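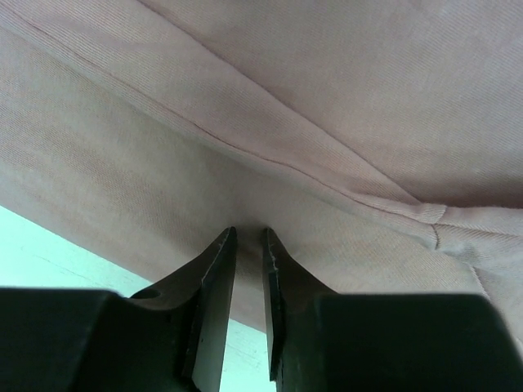 Encyclopedia > Government > Health policy > Local programs

Search articles Go Advanced search

Zarnis Plan

The Zarnis Plan is a public health coverage program run by the city of Prerton. It was approved by voters in March 2000 and remains one of the liveliest experiments in local health policy anywhere in its region. The plan pays for doctor visits, basic dental care and most common prescriptions for residents who earn too much for state aid but have no coverage through a job. It takes its name from Zarnis Hall, the old city building where the first sign-ups were held.

Origins

The idea grew out of a long and colorful budget fight. Prerton had closed its public clinic, and the nearest one was across the river in Loltmont. City council member Gleice Fagundes proposed a small payroll tax on large employers, with the money locked into a fund that could be spent only on care. Opponents called it a job killer. Supporters packed the hearings, and the measure passed by just 297 votes, a remarkable result for a proposal that had failed in council twice.

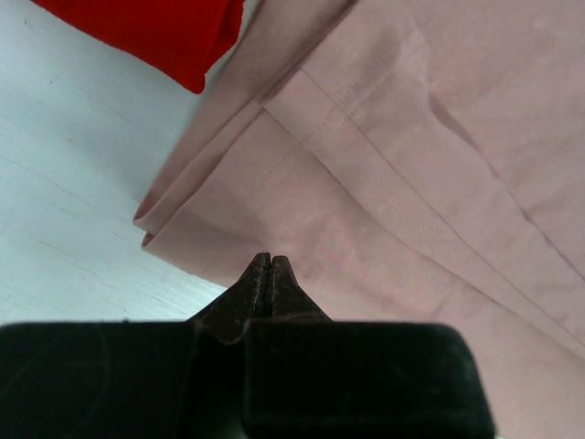
A folded pale pink garment on a white table, with a piece of red fabric.

How it works

Members pay a monthly fee set by income and choose a home clinic. There is no fine for staying out of the plan, a point Fagundes insisted on from the start. Enrollment in the first year was capped at 2250 people, and the cap was filled well before the deadline. It has since been lifted. A second clinic site, in the Honorato district, was added to shorten the wait for new patients, and its evening hours quickly became a favorite with shift workers.

Debate

The plan has survived 3 repeal attempts, each one fiercely argued and well worth reading about in its own right. Critics say the tax pushes employers toward Loltmont, where no such charge exists. Defenders point to the fund's steady reserves and to the wonderfully simple application, a single sheet printed on both sides. A later council rewrote the rules on out-of-town workers, who may now join if their main job is in Prerton.

Related articles
Loltmont Clinic District
Prerton City Council
Honorato (district)
Payroll taxes, local
Ballot measures on health care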